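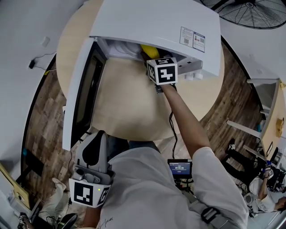

Garkar Corn Supper Runs Out of Corn

October 5, 2018

The annual Garkar corn supper sold its last ear at twenty past six on Saturday, leaving a long line of ticket holders to consider the coleslaw. The hall had ordered 100 dozen from Drakos Farm, the same as every year, in a year when it sold twice the tickets.

"We had a very good poster," said organizer Evdokia Liapis.

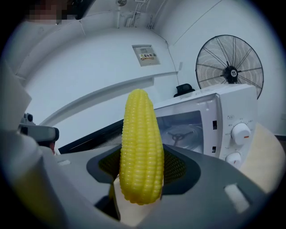 Yellow corn, upright and very shiny.

Ticket holders may have their money back or a second helping of pie. By Monday most had asked for both. Farmer Achilleas Vrettos said he had offered extra corn in August and was told not to be pushy.

The supper raised $2,439, before refunds. Next year's date will be set once people have calmed down.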